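Setting Up the Practice Kitchen Table
Sorport Life Skills Center – Participant Guides

The practice kitchen table is used in the Center's introductory course on preparing and serving a simple meal. Participants are asked to set up the table before each session and to return every item to storage afterward. The steps below apply to all groups.

Before you begin

Wipe the tabletop with a damp cloth and dry it fully. Collect the items on your session card from the storage shelves. Do not plug in any appliance until the session leader has checked the table.

Step 1. Place the toaster oven first. It is the heaviest item and should stand near one end of the table, with its door free to open.

Step 2. Group the pots together at a corner away from the toaster oven. Handles, where present, should not extend past the edge of the table.

Step 3. Set out the colander, plate and mug. Leave a hand's width between them so that each can be lifted without moving its neighbor.

Step 4. Add the food items last. Bottles may be laid flat on a plate if the cap is fully closed. Small round items should be kept well back from the edge – they roll easily. 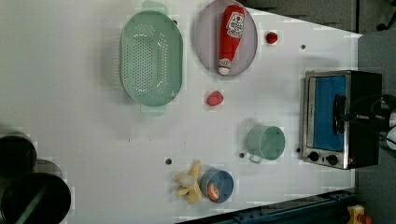 Where should the colander go if the session includes draining pasta?
Move it into the sink before the water comes to a boil, and return it to the table only after it has been rinsed and dried.

Step 5. Compare the table with your session card. If an item is missing, report it to the session leader and do not substitute another.

Clearing the table

Unplug the toaster oven and allow it to cool before moving it. Wash and dry the dishes, then return them to the shelf marked Dishes. Play food is wiped clean and stored in its own bin, separate from real food at all times.

Questions about this guide may be directed to Rommel Cruzado, Program Office, Room 5.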